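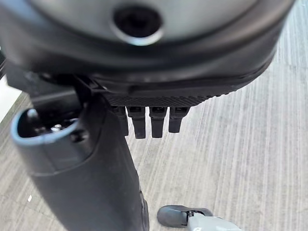

Tegan Whitelaw wrote in to ask whether the finger lockup on the Durnum hand is a real fault or just owners skipping the calibration. Hers locked in July, calibrated twice, and she got the same canned reply from support that I did. So no, Tegan, I don't think it's you.

I've been running the Prikska kitchen package, with Durnum hands, long enough to be annoyed by it. The brochure promises 3000 grasps between services. My log says the first lockup came much sooner, and there have been five since. Each goes the same way: the fingers close, the release command is accepted, and the hand stays shut until you cut power to the wrist.

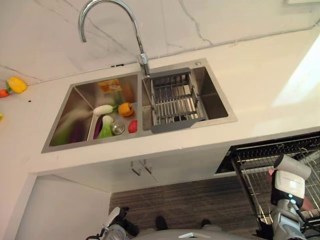
My main worry is what the arm does while the hand is locked. It carries on with its route as if nothing happened. Toy vegetables in a steel sink are forgiving, and a squashed eggplant costs me nothing. A dishwasher with its door down and the rack pulled out is another matter, and twice I've had to hit the stop before a stuck hand got dragged through the wires.
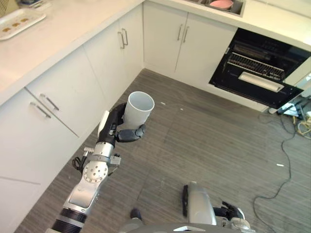

Prikska says the new firmware adds a "stall guard" that limits grip force after 10 seconds. I have my doubts. A cup held low down, open end up, is about the easiest thing you can ask of a five-figure machine, and cups are where half my lockups happened. The guard did trip once. It also wrote error 3686 to the log, and the manual skips that number entirely.

Katalin Kozma at the Ciko repair desk thinks it's the thumb joint binding under side load. Could be. She wants 10 hands on her bench before she'll say so in writing, and I respect that more than anything in the brochure.

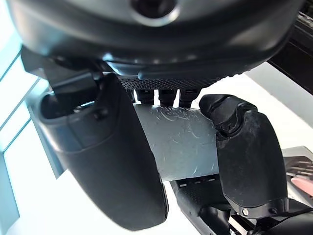 In the meantime she suggests sticking to light, smooth objects and keeping your own fingers well away until the power is off. Fine advice, but it's a strange thing to need with a product sold for kitchens. The older Grigaitė gripper is slow and ugly, and it lets go when told. I'd buy that again. The Durnum I'd leave alone until somebody explains 3686.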